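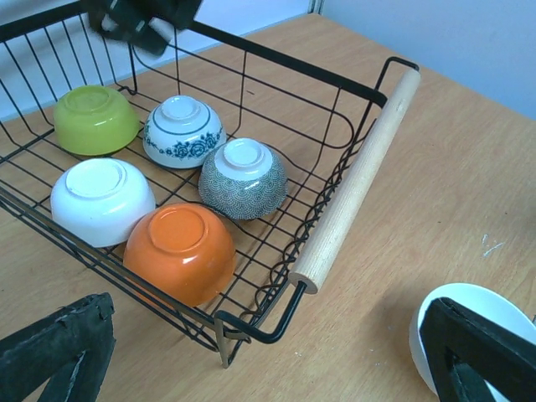 Photo: Mercy Mugo

Josphat Khaemba wrote:
> Bowls go in upside down, every time. A wire basket
> drains from below, so 10 minutes and they can be stacked.

I'm not convinced, Josphat. A bowl with a deep foot ring holds a little pool up there, and it stays until somebody wipes it. I tried it at Sirndale with 12 of ours and still needed the towel. 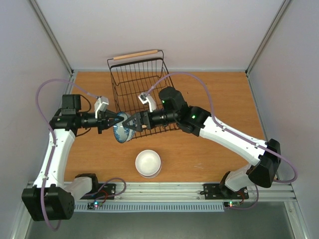 The porcelain ones worry me more. Rims on bare wire, shoved up against each other, will chip sooner or later. Has anyone kept count at Fiselen? I'd want to see that before we buy 6 more baskets.

Mercy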